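Notebook, simulation data, Wokska room set
May 2024

Goal for this week: finish the drawer episodes for the Weltov task list. We need 300 accepted episodes of the kitchen drawer task, and the counter showed 254 when I started. The rejected ones are kept in a separate folder, please do not delete them, I want to use them later for the failure classifier.

Settings are the same as in the last entry, except that I changed the camera on the head to the tilted pose. Tindall asked for more tilt in the training views, so the policy does not learn that the walls are always vertical. I agree with this, but it makes teleoperation more tiring. After one hour I begin to turn my own head. 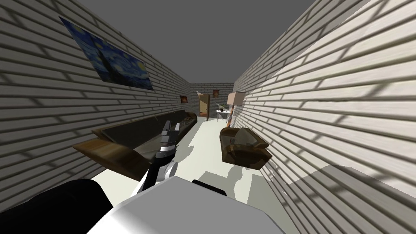

The base start position is still the weak point of our set. The randomizer moves the robot only a little, and in too many episodes the first second looks almost the same. I want starts where the robot must first find its way. A start like this one, with the sofa on one side, the armchair on the other and free floor up to the door, is good for that purpose. I will add it to the start list with a wider range for the heading. The shadows are also strong here, and I will keep them, because the Plastdale set was rendered with flat light and the policy from it was weak when we changed the lamps.

Notes on the drawer part. The operator should lower the right gripper slowly and stop before the contact. When I go fast, the fingers push into the drawer wall and the physics becomes unstable. I reduced the gripper speed limit to 5 percent for the last part of the descent. It feels too slow in the hand, but the recorded path is much smoother. 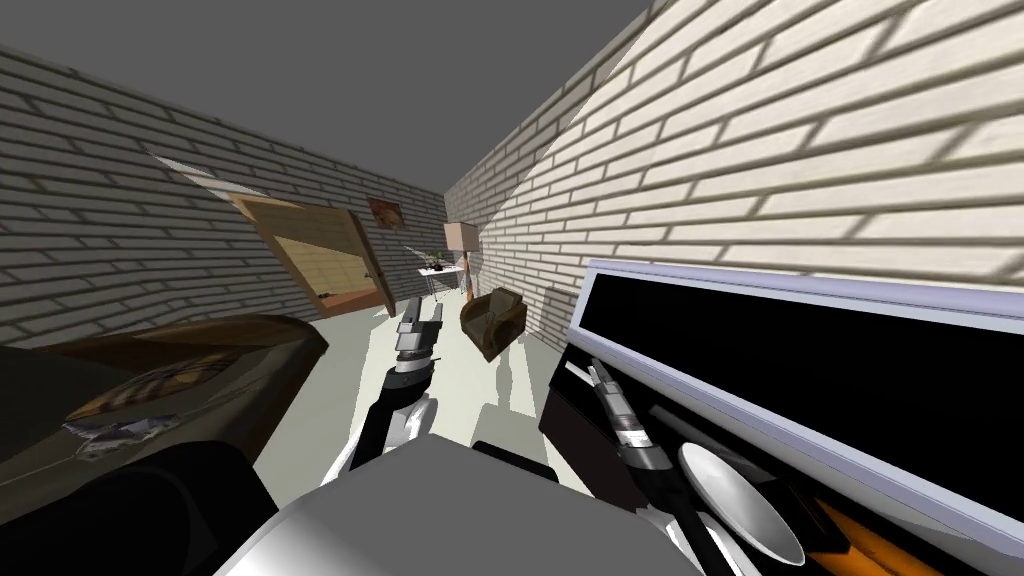

Right gripper down in the open drawer, beside the white spoon. Left arm raised over the free floor.

The left arm is a question for me. In this task it has no work, and every operator parks it in a different place. If the policy copies all of these, it may learn to wave the arm without reason. For now I propose one parking pose, in front of the torso and clear of the table. I wrote it in the config as left_park, please use it from now on.

Episode 497 has a wrong language label, it says "fork" and must say "spoon". I corrected the label file but not yet the index.

To do:
Rebuild the index.
Make the start list longer.
Check if the orange utensil is too easy to find by color only. Maybe change the colors between episodes.
Ask Tindall if they want the depth channel also. In September they said no.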